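Plometcombe Shared Workshop > Notebooks > Arm build > Gripper

Gripper fingers, third version: blocks on paper

24 Aug 2025

Continued from the last entry, where I wrote that the fingers close too much to the left. I wanted to find the reason before I print anything again.

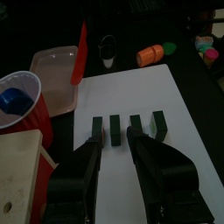
The offset was not in the fingers. I took both of them off and measured them on the flat plate, and they are the same length. The error came from the servo horn, which I had put on one tooth wrong in March and then corrected in the software, and later I forgot this correction. When I changed the horn, the old correction stayed in the file. So I was correcting an error that did not exist any more. I deleted the line and set the zero again with the fingers closed on a feeler gauge.

Settings after the change, so I don't search for them again:

Finger servo, open position: 3580 counts
Closing speed: 17 in the Jilerwood controller (its own unit, the manual does not explain it)
Wait before lifting: 3 seconds

I use the green blocks for this work because they stand upright on a small foot and show every mistake of approach. If one finger touches too early, the block turns or falls, and I do not need a sensor to know it. The white paper is there for the contrast. On the dark table the Sin script lost the lower edge of the blocks again and again, and with the paper it finds them much better. The light in our corner is still weak, and I would like to have a proper lamp over the table before we change anything more in the vision part.

I ran 126 approaches with the new zero. I let the arm only go down, close and open, without lifting. The early touch on the left side is gone. What remains is a small turn of the block when the fingers open, mostly with the last block in the row. I think the right finger lets go a little later than the left one. It could be friction in the pivot. I put a drop of light oil there, and the movement feels better by hand, but I did not repeat the full series, so please do not take this as solved.

The paper is also a problem in one way. It slides when a finger presses on it, and then the block positions in the file are wrong for the rest of the run. I tried tape on two corners and this was enough for slow speed. Next time I will tape all four.

About the fingertips: the pointed shape is good for going between two blocks, but there is not much surface for holding. The Grirkmont drawing has a wider pad, and I would like to try it with a thin rubber layer. It must stay narrow enough to enter the space between the blocks, or we must put the blocks more far apart, and I prefer not to change the spacing now. The old results could not be compared any more.

To do:
- repeat the series after the oil, same speed
- write the servo zero on the label of the arm also, not only in the file
- print one pair of the wide pads, black is fine
- ask who has the small torque wrench, it is not in the drawer
- remove the old correction from the backup file too

Please leave the controller on the current settings if you use the arm this week. If you must change them, write the old numbers here first.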